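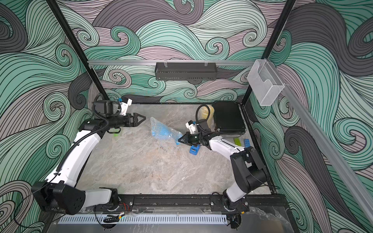 pasteandpray replied:
Do all the walls. Every time I've gone for one "feature" wall with a big swirly pattern I've ended up wishing I'd carried on round the corner. A wave pattern wants to keep moving! Stop it dead at a corner and the plain wall next to it just looks unfinished.

dado_rayleigh wrote:
Disagree, sorry. I love a loud paper as much as anyone on here but a box room with swirls on every side is a lot to wake up to. One wall behind the desk, the rest painted in the palest colour from the pattern. You can always add more paper later, and scraping it off is a rotten job.

pasteandpray wrote:
You can't always add more later though. Batches! If you go back in six months for another few rolls and they're from a different run, the green will be off by just enough to drive you mad. Buy the lot now or commit to the one wall for good.

moss_and_plaster (original poster) wrote:
Thank you both, I was hoping for a fight and I got one :)

A few more details as I was a bit brief in my first post. It's the small back room, the one with the sloping bit over the stairs, and the long wall is 187 cm up to where the slope starts. I've fallen completely in love with the Ravlow range from Ultov, the wavy one with the outlined bands that curl over at the ends like breaking surf. I've had a sample stuck up with masking tape since August and I still grin at it when I walk past with the washing. My other half thinks it'll be like working inside a seashell. I said yes, exactly, that's the idea.

My worry is the pattern match. The repeat is enormous and it's an offset match as well, and I've only ever hung woodchip (at my mum's, badly). So is it madness to start with this one? And does anyone have a way of working out where to put the first drop so the join ends up somewhere nobody looks?

lining_paper_lil wrote:
Not madness at all! Big swirls are kinder than stripes or anything geometric. A stripe shows up every wonky wall in the house, and in an old place they're all wonky. With waves your eye follows the curve and skims over the joins. My landing is out by the width of my thumb from top to bottom and you'd never know.

For the starting point, go for the wall you see from the door and centre a drop on it, then work outwards both ways. The last join, the one that won't match whatever you do, goes in the corner behind the door or above it. Draw a plumb line first. Not off the corner, not off the door frame, an actual plumb line with a weight on it. Then a new plumb line each time you turn on to the next wall.

And number your drops on the back in pencil with an arrow for the top. I hung one upside down in my bathroom and spotted it while I was brushing my teeth. With waves it's surprisingly hard to tell when you're up a ladder.

dado_rayleigh wrote:
Lil's right about the plumb line. I'll add: check the batch number on every single roll before you open any of them. I once had a whole order stamped 3682 apart from one roll, and of course I found the odd one when it was on the wall and the light came in. The shop swapped it without a murmur but I still had to strip it.

Also, line the walls first. Please. Cross-lined, hung sideways, left until it's properly dry.

pasteandpray wrote:
Oh here we go. You don't need lining paper under a modern paste-the-wall paper on decent plaster. Fill, sand, a coat of sizing and on you go. Lining a box room is a whole extra weekend and I would sooner spend that weekend admiring the finished thing.

dado_rayleigh wrote:
On decent plaster, fine. She said there's a slope over the stairs in an old house. When did you last see decent plaster over a staircase?

pasteandpray wrote:
Fair. I'll give you the slope. Line the slope.

kettle_first wrote:
Can I chip in on storage of the stuff while you're getting ready? I had my rolls delivered to the shop in Kulilska and left them standing on end in the hall for ages, and the bottoms got all crushed where people kicked past them. Lay them flat, off the floor, with something soft round the ends. I reuse whatever the last parcel came in.
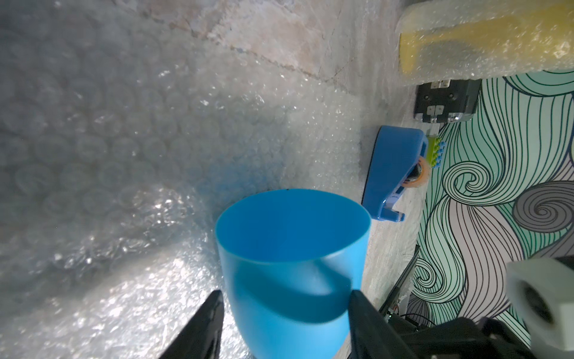 Same goes for the offcuts once you've finished. Roll them with the pattern outwards, tie them loosely and pop them on top of a wardrobe. You will want them one day, for a patch or for the back of a bookcase. I papered the inside of a kitchen cupboard with the leftovers from my dining room and it cheers me up every time I get the cereal out.

As for tools, get a proper brush, a seam roller and more knife blades than you think you'll need. Change the blade the moment it drags. I change mine every couple of cuts when the paper's damp and I don't get tears any more.

lining_paper_lil wrote:
Yes to blades! Though go easy with the seam roller on anything raised, you'll flatten it and get shiny tracks down every join. A damp sponge is gentler.

moss_and_plaster wrote:
This is all brilliant. I measured up again on Thursday evening with everyone's advice in my head and I've gone for it, ALL the walls. Sorry dado! I've ordered 2 spare rolls over what the calculator said because of the big repeat, all to be from the same batch, and I asked them to write that on the order. I'm lining the slope and the wall under it and sizing the others, which I think means everybody wins.

New question now. What colour do I do the woodwork? I'd assumed white, but the sample has that lovely smoky grey in it and I keep wondering about doing the skirting and window frame to match. Is that too dark for a small room?

dado_rayleigh wrote:
I'll forgive you if you post the finished room. Grey woodwork, yes. Bright white next to those soft colours looks a bit clinical, and it makes the edges of the paper jump out, which you don't want on a first go. Get the skirting painted before you hang anything. I take the paint a whisker up the wall as well so a slightly short trim doesn't show.

kettle_first wrote:
I'd go pale, personally. The cream one out of the pattern. Dark skirting shows dust like you wouldn't believe, and I say that as a person with dark skirting in three rooms.

pasteandpray wrote:
Grey! And do the door too! And then keep everything else in the room simple and let the walls get on with it. I used the Kaufmann eggshell on mine, the tin claims it's touch dry in 16 hours and I gave it longer than that, mostly because it was cold. Lovely finish, hardly a brush mark.

If you need shelves or hooks, work out where they're going before you paper and mark the fixings on a bit of paper with measurements from the corner. I leave a matchstick poking out of each wall plug and ease the wallpaper over it, then you can find the hole again with no prodding about.
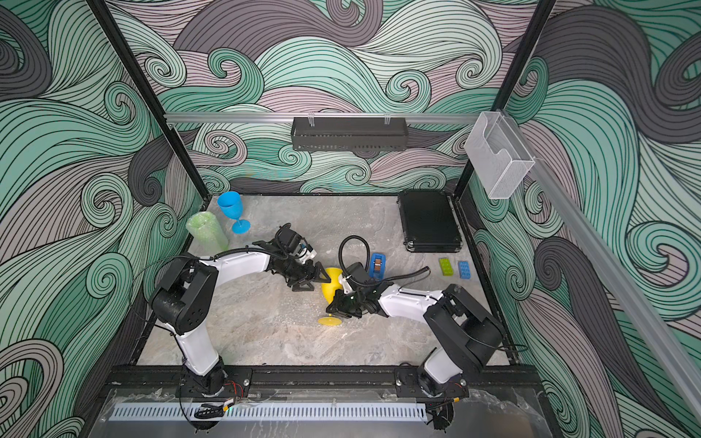 Keep the fixings light if you can, as well. Hang things from a rail and you've only a handful of holes through a pattern you paid good money for, and you can shuffle it all along when you change your mind. I've moved my pots and pens about so many times and the walls don't have a mark on them.

lining_paper_lil wrote:
The matchstick trick is so good. My dad did that. Just remember to take the pink head off the match first, the colour can bleed into wet paste. Ask me how I know.

moss_and_plaster wrote:
Matches with no heads, noted! And grey woodwork it is, I bought the tin at lunchtime before I could dither. The undercoat is going on tonight.

One last thing before I disappear up a ladder. Do I paper into the window recess, or stop at the edge and paint inside it? The recess is quite deep and the pattern would look wonderful going round, but I can't picture how the little triangle at the top gets covered.

dado_rayleigh wrote:
Paper round it. You make the cut level with the top of the recess, fold the flap in, and you're left with a gap on the underside. Cut a patch for that, a bit too big, and tuck its edges under the pieces either side before you smooth them down. Do the patch first if you can bear to. It'll take you an hour of swearing and then you'll want to do every window in the house.

kettle_first wrote:
Or paint it. Painting it takes ten minutes.

pasteandpray wrote:
Paper it!! And start a new thread when the first drop's up, I want to see how that slope goes.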